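Suivi de ticket – Calendrier du tournoi U19 absent de l'appli Lura
Club : Skernwood
État : résolu

Signalement
Depuis la mise à jour d'avril, la page « Rencontres » reste blanche pour nos U19. Les seniors s'affichent sans problème. Dommage, on a un superbe tirage cette saison !

Essai 1
Cache vidé, reconnexion : rien. Erreur 400 à chaque chargement.

Essai 2
Export du calendrier depuis Stedard, puis réimport à la main. Le fichier passe, 356 lignes lues, mais 3 matchs sont rejetés, tous à l'extérieur.

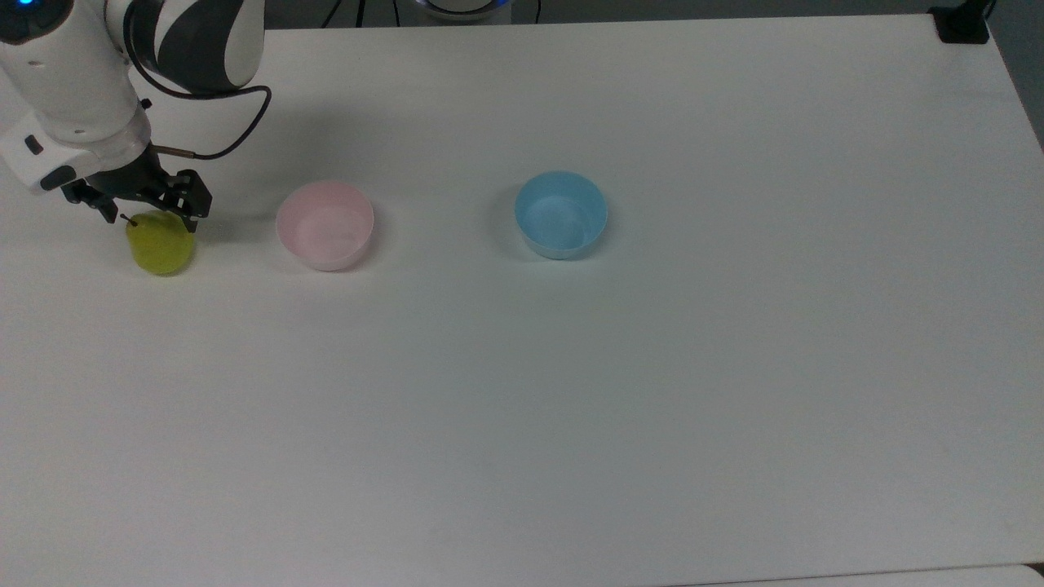
Essai 3
Bonne piste ! Les trois matchs rejetés se jouent au stade Sitthichai, dont la fiche n'avait pas de code postal. Champ rempli, import relancé – et tout le calendrier est apparu d'un coup, horaires compris. Quel plaisir de revoir cette page pleine !

Reste à voir
Les notifications de coup d'envoi partent encore avec une heure de retard. J'ouvre un ticket séparé. Merci au support pour la réactivité !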